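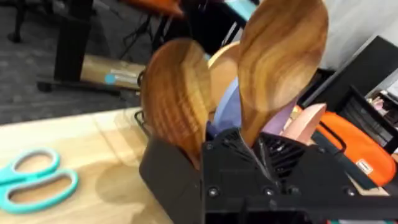 Storage of Hand Utensils in a Shared Kitchen
Student project report, 23 June 2018

1. Background
The kitchen at Ondberg hall is used daily by residents of one corridor. Cooking tools were kept in a single drawer, mixed with cutlery and openers. The project compared drawer storage with upright storage next to the hob. Work on the test set began in May.

2. Test set
The set was limited to 6 utensils. Three are wooden: two spoons in brown, strongly grained wood, and one paler piece with very little grain. The others are coloured: a light blue spatula, a pale pink spatula with a squared-off blade and a lavender utensil. Colour was useful in the trials, as a user could be asked for "the pink one" without further explanation. The two brown spoons were often confused when only the handles showed.

3. Method
Each trial consisted of a request, a retrieval and a return. Time was taken from the request until the correct utensil was clear of the store. Trials were split evenly between the drawer and an upright holder, giving 400 in total. Participants were 19 residents and visitors, none of whom had set up the kitchen. Results were entered by hand in the Sequeira log sheet.

4. Results
Upright storage was quicker for all items. With the heads upwards, the correct utensil was taken at the first attempt in 92 per cent of trials. Most errors concerned the brown spoons. The larger spoon also hid shorter items when placed at the front, and moving it to the back reduced hesitation.

Returns were less tidy. Users dropped utensils into whichever gap was nearest, and the wide heads then leaned outwards over the worktop. No fixed order survived a full day of use.

5. Limits
Only one holder was tested. Drying time after washing was not measured, although several users asked about it in relation to the wooden items. A divided holder should be tried next, with the large spoon given its own section.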